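Nepia Handgreifer-Set für Robotik-AG und Wettbewerb
Lernuvier Schulrobotik -- Geräte und Zubehör
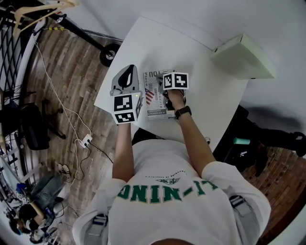

Braucht man für den Einsatz in der AG einen eigenen Roboterarm?
Für die Aufnahme der Bewegungen genügt das Handgreifer-Set. Ein Arm wird erst benötigt, wenn die Gruppe die aufgezeichneten Griffe wiedergeben will.

Beschreibung
Das Set ist für Arbeitsgemeinschaften und Projektkurse ab Klasse 9 ausgelegt. Eine Person führt zwei Greifer von Hand und bearbeitet damit eine Aufgabe am Tisch, etwa das Greifen, Drehen oder Ablegen einer bedruckten Schachtel. Die Lage der Greifer wird über quadratische Schwarz-Weiß-Marker auf den weißen Würfeln bestimmt. Die Auswertung erfolgt in der Software Suto, die Bahndaten werden als CSV ausgegeben.

Lieferumfang
2 Handgreifer mit Markerwürfel
1 Schultergurt, verstellbar
1 Kalibriertafel Plaketti, A4
3 Ersatzfinger
1 Ladekabel USB-C
Lizenz Suto für eine Arbeitsgruppe

Technische Daten
Öffnungsweite der Backen: 38 mm
Akku: 2000 mAh je Greifer
Speicherung: lokal, ohne Cloud-Anbindung
Betriebssystem für Suto: Windows 10 oder neuer, Linux

Einrichtung
Greifer vollständig laden. Plaketti flach auf den Tisch legen und in Suto den Menüpunkt "Tisch einmessen" aufrufen. Nach jedem Umstellen des Tisches ist die Messung zu wiederholen. Die Markerflächen nicht bekleben und nicht mit den Fingern abdecken -- verdeckte Marker erzeugen Lücken in der Bahn, die Suto nur über kurze Abschnitte interpoliert.

Hinweise für den Wettbewerb
In der Tischaufgabe des Lernuvier-Wettbewerbs sind nur unveränderte Backen zugelassen. Ersatzfinger gleicher Bauart dürfen zwischen den Läufen gewechselt werden. Anmeldeschluss für Schulteams ist im Dezember.

Bestellung
Versand nur an Schulen und eingetragene Vereine. Ersatzfinger und Plaketti sind einzeln erhältlich.

Stand der Angaben: 23. Juni 2023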